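Furniture exchange in Asenport moves to a bigger hall

2022-11-11

The furniture exchange in Asenport will open again next week at a new address. It leaves the old school building on Baxter Street and goes to the former bus depot in Genside, where it will have a hall of 249 square metres.

The exchange began in August last year with a few shelves and one small room. People who move house can bring things they no longer need, and others can take them home for a small fee. Students and young families are the most frequent visitors, and many of them come from Ploltitz and the other villages along the river.

"In the old room we had to refuse wardrobes and beds," said Kirsty Crichton, who manages the exchange. "People arrived with a full trailer and we had to send them back. I did not like to do that."

The rent for the new hall is paid by the town for the first 12 months. After this time the exchange must cover the costs from its own income – a decision will be taken again next autumn.

The prices stay as they were. Small pieces cost 2 pounds and nothing in the hall will be more expensive than 80 pounds. Delivery is possible inside the town, but it must be booked at the desk. Mattresses and electrical goods are still not accepted.

Visitors can reach the depot with the Genside bus, which stops in front of the gate. Parking is possible in the yard behind the hall. Anyone who wants to give furniture is asked to telephone first, and drawers and cupboards should be empty on arrival.
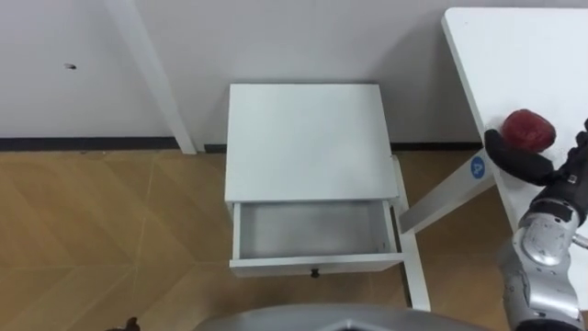 Local news

The hall will be open every afternoon except at weekends. Crichton is also looking for someone who can repair chairs and would like to teach it to others in the evenings. Interested persons can leave their name at the desk.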